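8/22/24 - lane project, annotation day + first fit results

Writing this down before I forget it, and so Fredy Arboleda doesn't have to ask me three times what I changed in the config. Good day! Long one. The lane fitter ran end to end on the forest road clips and it didn't fall over.

Naming, for anybody on the team joining in the fall: **Darko** is the small car, **Lesen** is the lane reader (image in, line candidates out), **Onadano** is the part that turns those candidates into a center path and a steering target. Flatell is the labeling tool. Nothing we did today touches the car. It's all offline on dashcam stills, and I want to keep it that way until Lesen stops being surprised by paint.

## Where the data stands

We have 1,497 labeled stills in Flatell. Goal is 2,000 before classes start, which feels doable if we stop arguing about shoulders. I pulled 88 out as a held-out set and put them in their own folder, read only. Please don't train on them. I did that in May by accident and spent a very happy weekend believing we were geniuses.

The forest road stills are my favorite part of the whole set. It's proper road with proper paint, trees on both sides, and there's so much going on in the pavement. One of them I've now used so often I could draw it from memory. Solid white center line, edge lines on both sides, and a narrow hatched wedge up ahead, left of the center line. The old Lesen went straight for the wedge. It took the outline as another lane boundary, and then the slanted bars inside it as a bunch of tiny boundaries, and Onadano averaged all of that into a path that drifted off to the left like it had somewhere to be.

The second trap is the asphalt. There's a darker strip running lengthwise in our lane and it meets lighter pavement next to the center line, so you get a long straight gradient right beside the real line. Our edge filter loved it. Add the pale patch with the cracked outline over by the right edge line and you have three or four "lines" in a lane that has two.

What I changed:

- candidates now need a bright core with dark on both sides, so a plain light-to-dark step doesn't count
- minimum length went up for anything in the lower half
- short slanted segments that share a direction get grouped and tagged `hatch`, and Onadano ignores the tag
- bottom strip masked (dash, trim, windshield reflections)

After that the wedge still goes a funny green in the debug view, but the path stays in the lane. I made Fredy come over and look at it. He said "huh, nice" and that is high praise from him.

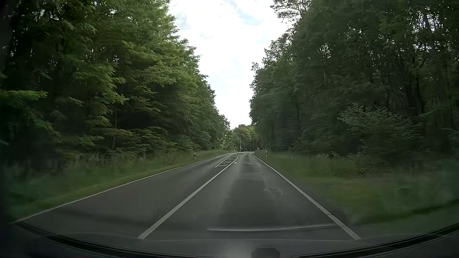

## Dashed lines

So then I got greedy and tried the dashed stretch.

Solid lines are easy for the fitter in one way: there are plenty of pixels to vote. With dashes you get one big blurry one up close, a much smaller one past it, and then a faint little mark that might as well be dust. Lesen found the first every time. The second it found when I lowered the threshold. The third only when I lowered the threshold so far that sky gaps in the trees started counting as paint, and there are a LOT of sky gaps in those trees.

Fredy's idea, and I think it's the right one: don't ask for the far dashes cold. Fit the right edge line first (it's continuous, it's thick up close, it's the easiest thing in the whole view), fit the left edge line, intersect them to get a vanishing point, and then only search for dashes in a thin wedge between the near dash and that point. Two strong lines help us find the weak one. I coded it up over lunch, badly, with the search width hardcoded to 2 degrees.

It works!! Third dash comes up with the threshold back at its normal value. On the curved stills it's worse, of course, because one vanishing point is a lie on a bend. Those need the fit split near/far. Not today.

The reflection is the other nuisance. There's a pale, nearly horizontal bar lying across our lane and it stops just short of the right edge line, so if the fitter is being generous it joins the two and you get a hook. I'm rejecting anything close to horizontal below the halfway row. Crude, but we have no stop lines in this set yet. If someone adds town clips this will bite us, so I put a TODO in all caps.

Same thing with the glare at upper right: it doesn't matter for lanes, but it drags the auto contrast around. I now compute contrast on the road region only. Cleaner paint straight away. Should have done that in May. 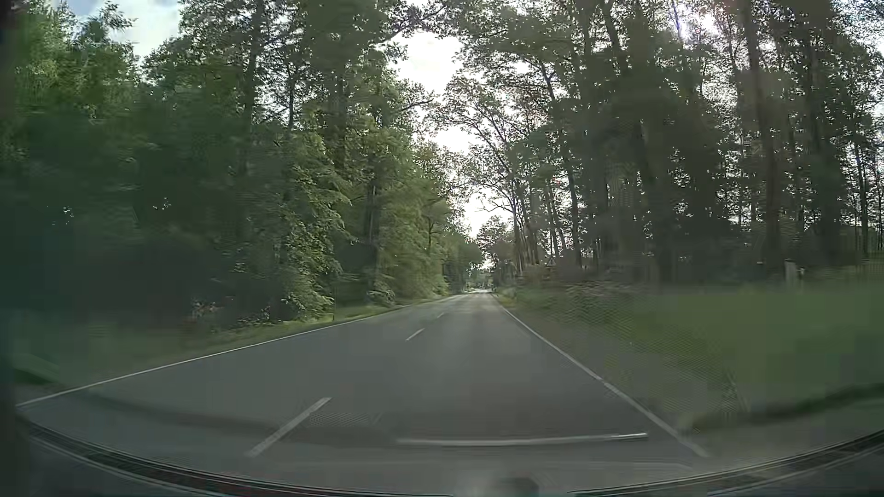

*Dashed section, the still used for the vanishing point search. Third dash is the faint one.*

## Labeling rules (final, please, I beg)

- A dash gets a label if you can see both ends. Otherwise mark it `partial`.
- Hatching: one polygon around the whole thing. Don't trace the bars.
- Shoulder starts at the OUTER side of the edge line.
- Painted marks too foreshortened to read go in as `unknown_paint`. No guessing at arrows.
- Delineator posts are optional. I've been doing them since they're a nice check on where the road goes next, but skip them if you're tired.

## Next

- near/far split for bends
- move the 2 degrees into the config, Fredy is right, it's embarrassing
- run the 88 once, write the number on the whiteboard, then leave them alone
- ask if Darko's camera mount can be raised a bit, our view from the cart is so much lower than these clips and I'm not sure the bottom mask carries over
- Flatell export still flips left/right when you undo twice?? check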